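The Famidero Enamel Worktop Paint, Satin White

September – by Humaira Minhas 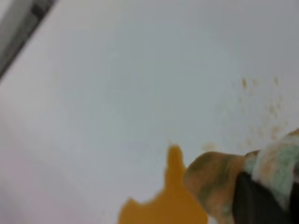
We have been selling paint out of the Mestunwood shop since 1972, and in all that time the question we get most is still the same one: what can I put on a tired old kitchen table, or a pantry shelf, or the top of that cupboard my aunt left me, that will hold up to real life? By real life people usually mean children, coffee, turmeric, and a brother-in-law who has never met a coaster. For a long while our answer was two different products and a sheet of instructions, and I could watch people's faces fall when we got to the second page of it. So I am very happy to be writing up the Famidero, which is the one can we now hand across the counter.

It's a water-based enamel for indoor furniture and shelving, made for us by the Ghumman paint works. Satin White is the color we sell far and away the most of. It's a soft white, a little kinder than the bright white you'd use on a ceiling, and it will look warmer or cooler depending on which way your windows face. If you're fussy about whites (I am, and I won't apologize for it!) please take a sample pot home first and paint a piece of card with it. Move the card around the room for a day or two. Look at it at breakfast and look at it again under the lamps.

What it goes on

Bare or previously painted wood, mostly. It will also go over old varnish if you sand the shine off and wipe everything down well. Glossy melamine is harder, and you'll want the Briltumstead bonding primer underneath, no skipping. We don't recommend it for cutting boards, the inside of a sink, or anything you set hot pans on straight from the stove. For those please come and talk to us, or to somebody, before you spend a weekend on it.

How to use it

Stir it slowly with a flat stick, right down to the bottom of the can, for longer than you think you need to. Shaking puts bubbles in it and the bubbles end up on your table. A short foam roller gives the smoothest top, and a good angled brush does for the legs and edges. Two thin coats will beat one thick one every time, and three thin coats is what I'd do on anything that gets eaten at. Leave it overnight between coats. Sand very lightly before the last one, using your finest paper and hardly any pressure, and get the dust off with a damp cloth.

Then comes the waiting, and I know how hard it is. The surface feels dry by the end of the afternoon, and you'll be itching to put the fruit bowl back. But the enamel takes 28 days to harden all the way through, and a heavy lamp set down in the first week can leave a ring that stays. Use the table gently in the meantime – plates are fine, just don't drag them – and keep the strong cleaners in the cupboard.

Looking after it

Warm water, a drop of dish soap, and a soft cloth. Blot spills up as soon as you see them and then wash the spot, working from the outside in so you aren't pushing color outward. Mustard, beet juice and anything with turmeric in it should never be left sitting on a white finish, ours or anybody else's. If a faint mark stays behind, try a paste of baking soda on a damp sponge and go easy. Scouring pads will dull the satin, and then you have a shiny table with one sad patch.

Sizes and price

The quart is $28 and covers a good-sized kitchen table with some left for touching up. The gallon is $98 and makes more sense for a run of shelves or a whole set of chairs. Sample pots are $5, and we'll take that off the price if you come back for a full can. Wajid Siddiqui mixes the tinted colors on Thursday mornings, so if you want something other than white, call ahead and he'll have it ready for you after lunch. Tinted cans can't be returned, I'm afraid, but an unopened can of white always can.

Store it with the lid tapped down tight, somewhere it won't freeze.

Related items
Briltumstead Bonding Primer, quart
Short foam rollers and tray
Angled brush for trim and legs
Fine sanding sheets, mixed pack
Famidero Enamel, tinted to order

Contact the Mestunwood shop | All text copyright Mestunwood Paint & Home | Back to top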